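Equipment Planning for a Hand-Held Gripper Setup
Project report, final version
Clementina Frade

1. What we were asked to do

The course brief was to draw up a purchase plan for a second data collection station, with a ceiling of 300 dollars for everything outside the grippers themselves. The grippers were to come from one of two suppliers, Gestero or Plusstead. I was also asked to say whether the second station was needed at all, and I have put more work into that question than the brief probably wanted.

2. What the suppliers promise

Both brochures talk about the hardware as if it arrives and starts working. Gestero sells its grippers in pairs, with the marker cubes included. Plusstead sells them singly and charges for cubes, pads and mounts on separate lines, so its first price looks low and its last one doesn't. Neither would tell me in writing how long a finger pad lasts in daily use. Gestero's answer was "it depends on the task," and Plusstead sent me the brochure again.
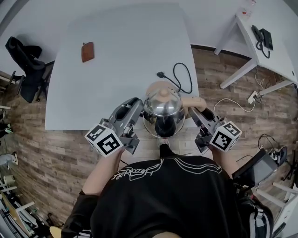

Pads matter for the budget because they are the part that touches everything. A kettle with a smooth steel body is a fair test of grip, and a cardboard box is an easy one. The Plusstead demo video uses cardboard boxes. I asked for a demo with something polished and was offered a discount on a carrying case.

3. What a station really uses

I made my list by watching sessions and writing down what was in use, then comparing it with the "complete station" list in the Gestero quote. The quote leaves out the table, the outlets and every cable. It does include a branded floor mat, which I have crossed out.

The things I would pay for are spare pads, a second set of printed markers and a power strip with a long cord. The things I would not pay for are new props. A secondhand kettle and a few small items from a drawer do the job, and the Rizk prop kit costs more than the rest of my list put together.
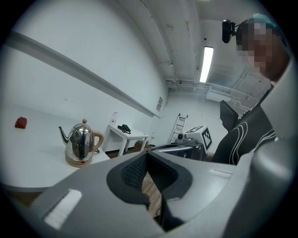 Space is harder to put a price on. Two people with a gripper in each hand need more elbow room than a floor plan suggests, and my first layout had the tables much too close together. I redrew it 4 times. The last version fits, but only if the storage shelves move, and that is labor no supplier has quoted.

4. Do we need it?

The case for a second station rests on the booking sheet for June, which shows 13 requests that could not be met. I went through them. Several were the same team asking again after being turned down, and 2 were for dates when the building was closed. A tighter booking system might clear most of the rest — Jelovik, the scheduling tool the department already has, can handle it if someone sets it up.
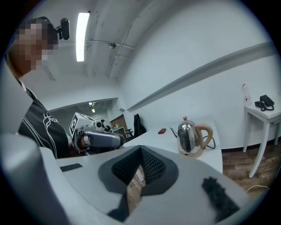
5. Recommendation

Buy spare pads and markers now, from Gestero, and leave the second station for next year's budget. If the department goes ahead anyway, it should get the pad replacement price in writing before it signs, and it should measure the room again with the shelves where they are today.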